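Flilto - Datensatz zur Erreichbarkeit von Schutz- und Beratungsräumen
Datenblatt, Fassung 7 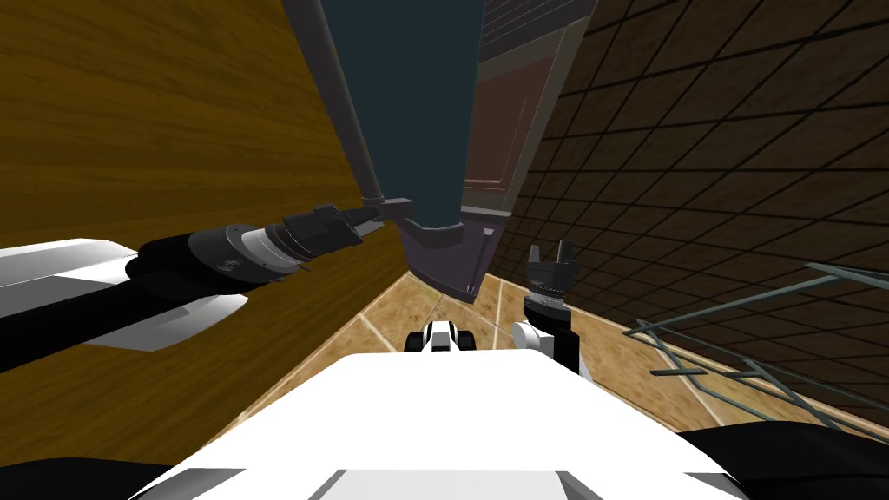
Abb. 1: Durchgang zwischen zwei Wänden, Computersimulation

Zweck

Flilto erfasst, unter welchen Bedingungen Frauen- und Familienberatungsstellen für Ratsuchende tatsächlich erreichbar sind. Berücksichtigt werden Öffnungszeiten, Sprachangebote, Kinderbetreuung während der Beratung und die bauliche Zugänglichkeit. Der Datensatz richtet sich an Träger, kommunale Fachstellen und Forschungseinrichtungen. Herausgeber ist der Verein Wornora, die fachliche Verantwortung liegt bei Abilio Salcedo.

Inhalt

Die vorliegende Fassung umfasst 3000 Einträge aus sieben Regionen. Ein Eintrag entspricht einem Beratungsangebot an einem Standort; Träger mit mehreren Standorten sind entsprechend mehrfach vertreten. Mobile Angebote werden dem Ort zugeordnet, an dem die Sprechstunde stattfindet.

Felder

angebot_id: eindeutige Kennung, bleibt über alle Fassungen erhalten
region: Kürzel der Region
sprachen: Liste der Beratungssprachen ohne Dolmetschdienst
dolmetschen: ja, nein, nach Anmeldung
kinderbetreuung: ja, nein, unbekannt
zugang: stufenlos, teilweise, nicht stufenlos
stand: Monat der letzten Bestätigung durch den Träger

Leere Felder bedeuten, dass keine Angabe vorliegt. Sie dürfen nicht als "nein" ausgewertet werden.

Erhebung

Die Angaben beruhen auf einem schriftlichen Fragebogen, den die Träger selbst ausfüllen. Unvollständige Rückläufe wurden telefonisch ergänzt. Die Plausibilitätsprüfung und die Zusammenführung der Dubletten erfolgten mit dem Werkzeug Orance. Redaktionsschluss war im Dezember.

Schutz sensibler Angaben

Anschriften von Schutzwohnungen sind nicht enthalten - auch nicht in verschlüsselter Form. Angebote mit weniger als 30 Beratungen im Erhebungsjahr werden nur auf Ebene der Region ausgewiesen. Personenbezogene Daten von Ratsuchenden wurden zu keinem Zeitpunkt erhoben.

Bekannte Einschränkungen

Ländliche Angebote sind unterrepräsentiert. In der Region Quintana fehlen die Angaben zur Kinderbetreuung vollständig, da der dort eingesetzte Fragebogen diese Frage noch nicht enthielt. Kurzfristige Schließungen werden erst mit der nächsten Fassung berücksichtigt.

Nutzung

Die Nutzung für nicht kommerzielle Zwecke ist unter Nennung des Herausgebers und der Fassung gestattet. Korrekturen sind schriftlich unter Angabe der angebot_id an die Geschäftsstelle von Wornora zu richten.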